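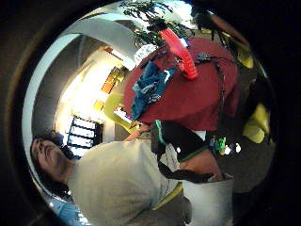 Fadime Çetinkaya wrote in after my first notes on the Josano sorting cell to say that I had covered the machine and left out the shift, and that her crew now spends more time answering its prompts than moving stock. The criticism is fair, so this second review starts there.

**Unit:** Josano cell with Cinda scheduling software, Porkilham site, July 2019

Throughput is good. The cell cleared 1502 items on the shift I logged, with 19 rejects sent to the manual bench. Soft goods cause most of the trouble: cloth folds over itself, straps catch, and the cell stops until a person frees the item and confirms on the panel.

That confirmation step is the weak point. It takes two screens and a badge scan. The older MacDonald line needed one button -- and the button could be reached without turning around.

Job content has changed as well. Lifting is down. Standing and waiting are up, and the Cinda rota still assigns breaks by item count, so a slow hour pushes the break back. The setting can be changed under Shift Rules, but only with an administrator login.

Noise is acceptable. The manual is poor on fault codes; code 523 is missing entirely.

Rating: four out of five for the hardware, two for the software.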